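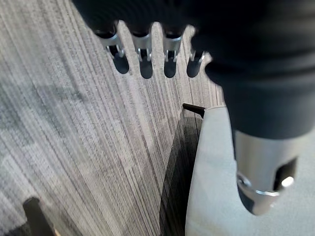
Los dedos de la mano, de cerca

La mano se queda cerrada después de tocar un estante y el paro tarda en responder

Laiba Magsi
Hola a todos, a ver si alguien me echa la mano (perdón) porque ya no sé qué más mover. Estamos haciendo pruebas de acomodar calzado en una zapatera con un humanoide de dos brazos, manos Gondal y el controlador Mekau con firmware 4. Todo muy bonito hasta que los dedos rozan la madera. Entonces la corriente del índice sube a 832 mA, el controlador marca sobrecarga y los dedos se quedan cerrados, apretando lo que tengan. Ayer fue una pantufla y no pasó nada, ¡pero pudo ser mi mano!

Lo que me preocupa más es lo otro: apreté el paro desde la tableta y el brazo siguió empujando un ratito. En el registro salen 1,180 ms entre mi toque en la pantalla y la caída de par. Antes de actualizar el puente de red (usamos Grorkbridge) yo juraría que era inmediato, aunque no tengo registros viejos para comparar, qué tonta. Ya recalibré los dedos, ya reinicié todo y ya bajé la velocidad a la mitad. Sigue igual, unas veces sí y otras no.

Finbarr Breathnach
A mí me pasó algo parecido y era un conector flojo en la muñeca. Revísalo. Si no es eso, pues ni idea, yo reinstalaría el firmware.

Shahnaz Munshi
Laiba, yo creo que tienes dos problemas distintos y conviene separarlos, porque si arreglas uno vas a pensar que ya quedó el otro.

El paro primero. El botón de la tableta es un mensaje de red y ya, viaja por el puente y hace fila con todo lo demás. Nosotros llegamos a ver 1,460 ms con el video prendido, y eso que era una red dedicada. Yo no volvería a correr una sola prueba sin un paro cableado que corte los motores, con una persona sosteniéndolo que no esté haciendo ninguna otra cosa. Y ojo, antes de cortar averigua si tu robot se desploma al quedarse sin par. El nuestro sí, y se fue de frente contra una mesa.

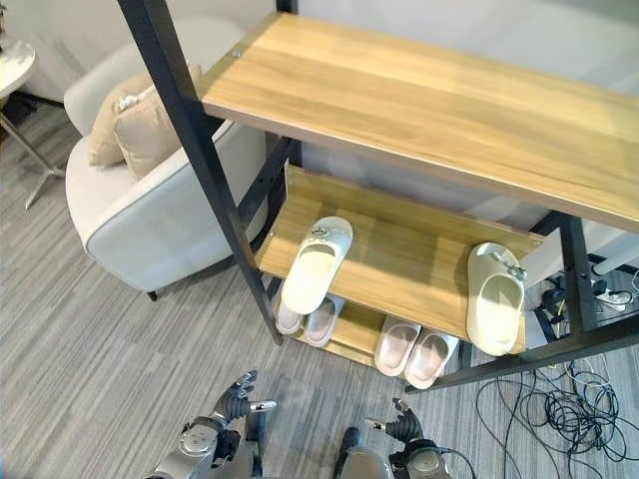
¿Puedo abrirle los dedos a la fuerza mientras el controlador sigue en falla?
Déjalos quietos hasta cortar la energía de los motores y comprobar que de veras no hay par, y luego ábrelos como indique el manual de la mano.

Con la sobrecarga me fijaría en qué hace el software después de la falla. En el Mekau que usamos, la acción de fábrica era "mantener posición", y si la última posición pedida era cerrar, pues se quedaba cerrado y apretando. La cambiamos a "soltar par" solo en los dedos y se acabaron los apretones. Revisa bien que no se aplique también al brazo.

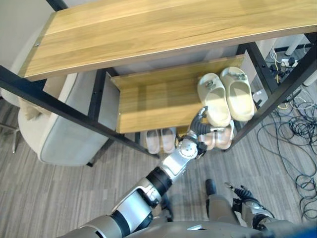
También te pediría que revises la trayectoria de acercamiento, porque puede que la sobrecarga esté diciendo la verdad. Si el planificador cree que el estante está más atrás de donde está, los dedos van a empujar madera con todo lo que tienen. Ahí la mano derecha está metida justo en el canto del estante de en medio, con los dedos doblados hacia arriba, y el talón de la sandalia crema queda detrás. Yo entraría más alto y bajaría ya pasado el canto. Y ya que andas en eso, recoge la maraña de cables negros del piso, hay vueltas pegadas a la mano izquierda y un enganche ahí te tumba el robot o te arranca la multitoma.

Laiba Magsi
¡Shahnaz, era "mantener posición"! Ya lo cambié en los dedos. Lo de la muñeca también lo revisé, Finbarr, y estaba firme. El paro cableado ya está pedido y mientras llega no se mueve nada. Los cables los recojo hoy, lo prometo.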